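Packing table, one afternoon in Cirnham

Hello again! It's been a while since I put a new page in the gallery, so if you only ever come for the pictures, thank you for your patience, and if you come for the rambling, you're in luck, there's plenty of it.

This one is all about cardboard and small paper packets. I know, I know. But I've been helping get the seed packets ready for the Bastcombe swap in September, and when you spend that long looking down at the same brown surface you start getting fond of it. Karabo Coetzee laughed at me for taking my coffee over there just to look at the light on it (she has a proper desk with a proper lamp and doesn't understand).

A bit about cardboard, for the people who wrote to me after the last page. I like working on it better than a bare table. Paper slides just enough, you can pencil a line on it and nobody minds, and when it gets tired you flip it over. The sheets I have at home came out of a Masilela shipping box that a bookcase arrived in, and I'm on my second side of the first one. Zanele swears by felt, but felt grabs at the corners of the packets and I end up with bent flaps.

The packets are the plain flat kind. We have 600 of them to get through for the swap, which sounded fine when I said yes and sounds a lot less fine now. Arsen Kushnir wanted the little clear bags this year, but paper won, mostly thanks to Flurina, who has kept beans in paper for longer than I've kept anything in anything.

Okay, pictures! Click for the bigger size if you're on a computer. 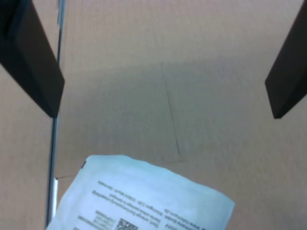
The cardboard up close, with that soft shadow going across it. I love the faint lines in the surface. 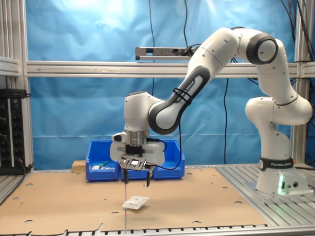
One small flat white packet on the brown cardboard, lying a little crooked.

So, back to the swap. Mpho Engelbrecht is doing the sorting list again, and she's asked that everybody write the variety on the front and the year on the back, in pencil or a pen that doesn't smear. Please, please don't use gel pen. Last time I opened a box and found two packets that just said "the good ones" and a third that had gone completely blue. I planted the good ones anyway. They were squash, and pretty good squash too!

If you're folding your own packets at home, crease the long side first and then the bottom, and go over the creases with the back of a spoon. I used to do it with my thumbnail and had a sore thumb for three days, so learn from me. A glue stick is plenty for the flap. Tape works, but it's a pain to open with garden gloves on and it usually takes a strip of your handwriting with it.

For storing them, stand them up on edge in a shoebox with bits of card between the kinds. Somebody talked me into one of the Flallex divider trays, and it's nice enough, but the slots are a touch too narrow for anything with peas or beans inside, so now it holds my labels and a frankly silly number of pencil stubs.

Zanele Mnguni still has the big box of blank packets if you need some. Ask her for them and not me, I gave all mine away and am now cutting up old envelopes. And if you've got spare lettuce seed, any kind, bring it along. We're swimming in tomatoes and have hardly any lettuce at all.

Page put up Tue 16 July. The older galleries are still where they always were, down in the menu on the left.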